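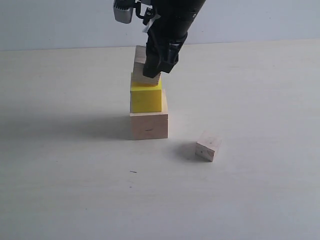

Ticket 176: Tower falls over when the gripper lets go
Project: Ditirus (shared workshop, back bench)
Opened by: Solange Després
Status: open

Stacking is so close to working and I love it! The pick is solid and the approach is lovely and smooth. The trouble comes at release. The fingers open, one of them drags a little, and the top block twists or goes over the side. Mostly it happens with the raw wood offcuts. The yellow block has smooth faces and gives me far less grief.

Tried so far:
Open speed down from 275 to 100. Better, still drags.
Wiped the finger pads. No change.
Re-zeroed the gripper in the Oltard panel. No change.

Reply from Ilango Nair
Great write-up! I had the same thing on my Pisharody build in March. Check where the block sits between the fingers before you close. If it's off center, one finger pushes first and the arm flexes, then it springs back when you open. Add a pause of 15 ticks after the block touches down, then open. Also try a taller stack with both arms in the program, so you can square up the top piece from either side.

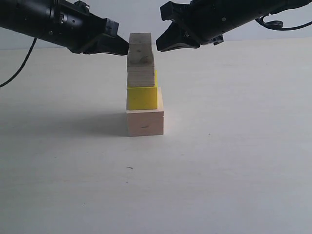 Solange Després
The pause helped right away – I should have asked sooner! Squaring up with two arms is fun to program too, but the left one still closes a hair before the right. I think my start signals go out one after the other. Is there a way to send them together in Oltard?

Ilango Nair
Yes, put both arms in one group and trigger the group. I'll drop my Demarville config in the shared folder tonight. Change the arm names before you load it.

Solange Després
Perfect, trying it tomorrow morning. Leaving the ticket open until then.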